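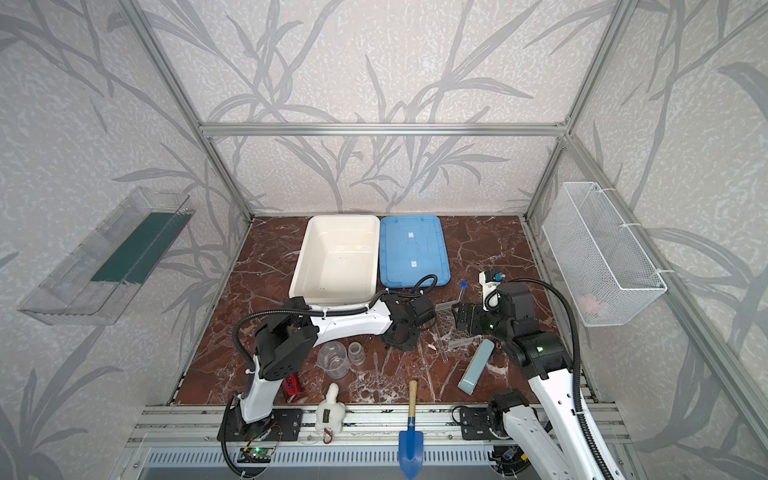
Basket on the right wall, clear bin on the left, tub and blue lid at the back.

follov_fan: Finally got the storage up on the walls and I am so happy with it! Baskets on the walls, leaf print paper behind them, and all that lovely veined red-brown surface to work on. The basket hangs from the rail with three zip ties. Cost me 8 bucks!

Eswood_Jo: Love the leaves! Not sold on zip ties though. Mine went brittle by March and the whole basket came down.

follov_fan: Oof. How much was in it?

Eswood_Jo: 2 pounds of craft wire - so more than you'd ever put in there.

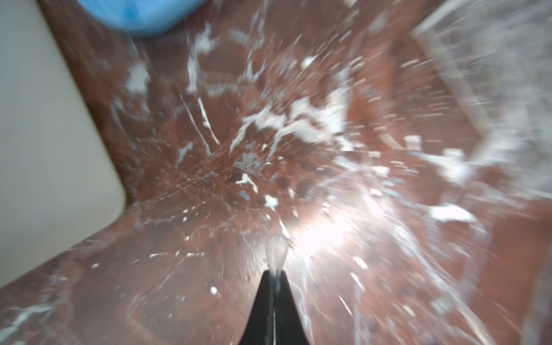 Glare on the polished stone.

pant88: Gorgeous pattern, but that shine would drive me nuts. I'd put a matte mat down.

follov_fan: No way, I'm not covering that up! I just tilt the lamp. All those white and blue-gray veins make me want to sit down and start something.

Nermina Vukadinović: Team shiny here. I'd move the tub, though. I keep mine up front where I can reach it.

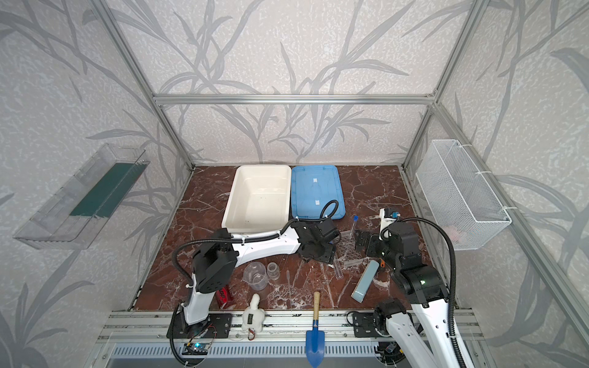 follov_fan: I tried the tub up front for a week and kept bumping it with my elbow, so it's staying at the back next to the blue one. Screw hooks for the basket are next - Jo, what size did you use?

Eswood_Jo: The 2 inch ones. Zero trouble so far!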